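Sando Owners Board • View topic - Temp sender reads high after swap

Temp sender reads high after swap

dkrause62
Replaced the temperature sender on the Woden four last weekend with an Asico unit from the parts counter. Old one was dead, no needle movement at all. New one moves, but at idle after a 10 minute warm-up the needle sits two marks past center. An infrared thermometer on the thermostat housing shows 181. Fan cycles normally, no coolant loss, heater works. Is the sender wrong or is the gauge wrong?

ironpedal
Did you put tape on the threads? Single-wire senders ground through the block.

dkrause62
No tape. Bare threads, copper washer. Case to battery negative is under 1 ohm.

quyen_ta
The Asico replacement is cataloged for both the early and late dash, and the two gauges want different resistance curves. Cold readings are close enough that people test at room temperature and call it good. At operating temperature they separate. Pull the wire and measure sender to ground with the engine fully warm. Then post the number and which cluster you have.

ironpedal
I ran an Asico sender for 2 years on a late dash with no problem. More likely the voltage regulator on the back of the cluster. Check whether the fuel gauge reads high too.

quyen_ta
Late dash is the one it matches. He hasn't said which he has.

dkrause62
Early dash, round gauges. Fuel reads right as far as I can tell. I filled it Friday and it stopped at the full line same as always.

ironpedal
Then I'd still pull the cluster. A regulator can be marginal and only show on one gauge.

Mott_R
It can't if both gauges share the feed. Same supply, same error, both needles. Measure before taking the dash apart, those bezel clips break.

ironpedal
Both should move, agreed, but a bad ground stud on the temp gauge alone will do it and you have to pull the cluster to see that. I've fixed more than one that way.

dkrause62
Measured it warm. Wire off, meter from terminal to block, reads low compared with the table in the Lâm manual for the early gauge. Housing temp was the same as before. I also put a 300 ohm resistor from the sender wire to ground and the needle dropped to the cold end, where the manual says it should.

quyen_ta
That clears the gauge, at least at the cold end. Try one more resistor at the warm value from the same table. If the needle lands at center you have the wrong sender curve. The early one has a longer hex and a screw terminal instead of a spade.

dkrause62
Warm value puts it dead center. The one I bought has a spade.

Mott_R
There it is. Return it and ask for the screw terminal type. Don't add a series resistor to fix it, the error isn't constant over the range.

ironpedal
Fair enough on the sender. I'd clean the ground stud anyway next time the cluster is out.

dkrause62
Ordered the screw terminal one, due in September. Will drive on the infrared readings until then.

_________________
Quyên Tạ
early dash, Woden four, stock cooling

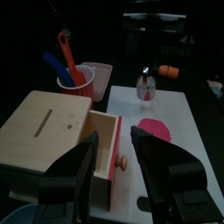 Slotted box, drawer out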